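Zu viele Kilometer für Elfjährige

Seit drei Jahren trainiere ich eine Mädchenmannschaft im Handball, und in dieser Zeit habe ich eine Meinung bekommen, die nicht jedem im Verband gefällt. Unsere Kinder fahren zu viel. In der letzten Saison waren es 887 Kilometer, nur für die Auswärtsspiele der Hinrunde. Ein Spiel dauert 38 Minuten, wenn man die Unterbrechungen mitrechnet.

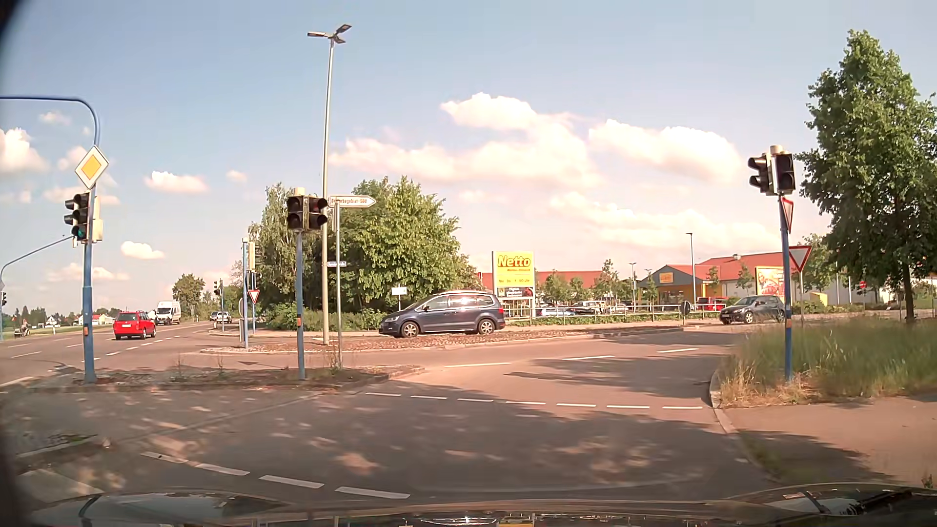

Ich komme aus einem Land, in dem Kinder bis zwölf Jahre fast nur gegen die Nachbarvereine spielen. Dort gibt es keine Tabelle und keine Staffel, und trotzdem lernen die Kinder werfen, fangen und verlieren. Als ich das bei unserer Sitzung im März erzählt habe, bekam ich die Antwort, dass man Talente früh fordern muss. Das verstehe ich gut. Aber von vierzehn Mädchen sind vielleicht zwei solche Talente, und die anderen zwölf sitzen auch im Auto.

Meine Kollegin Mareike Hamann sieht es anders. Sie meint, dass gerade die langen Fahrten eine Mannschaft zusammenbringen. Das stimmt manchmal, besonders auf dem Rückweg nach einem Sieg.

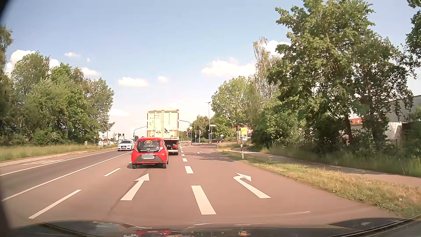 Was die Eltern bezahlen

Eine Familie hat mir ihre Rechnung gezeigt: 818 Euro für eine Saison, mit Benzin, Schuhen und dem Essen unterwegs. Für manche ist das kein Problem. Für andere ist es der Grund, warum die Tochter nach den Sommerferien nicht mehr kommt, und den wahren Grund sagen sie dem Trainer selten. 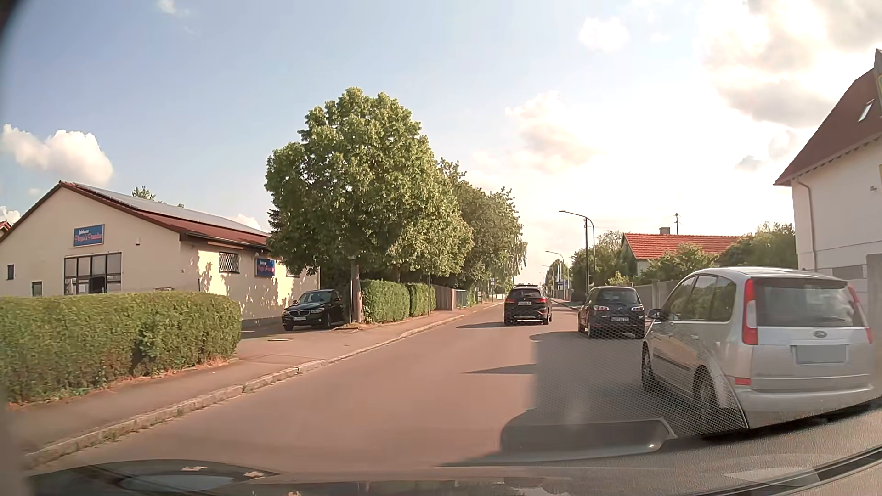
Was ich vorschlage

Bis zur D-Jugend soll man in kleinen Gruppen spielen, mit Turnieren am Vormittag und drei oder vier Vereinen aus der Nähe. Elsa Mäkelä, die früher unsere Torhüterinnen trainiert hat, wollte so eine Runde schon einmal gründen. Damals fehlten die Hallenzeiten. Heute wären sie zu finden, wenn die Vereine ihre Pläne gemeinsam machen. 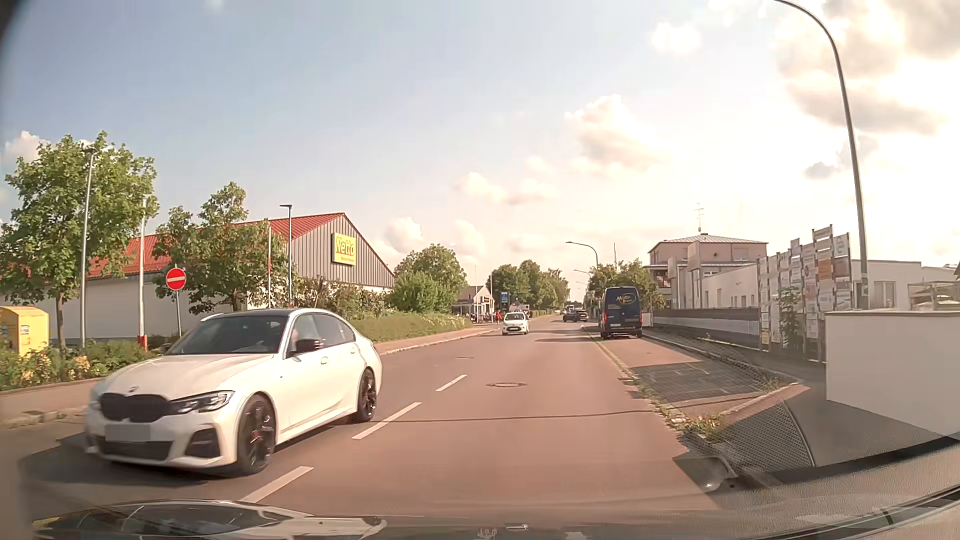

Unterwegs auf der Straße

Ich bitte den Verband, diese Form eine Saison lang zu probieren. Danach kann man die Kinder fragen, welche ihnen besser gefallen hat.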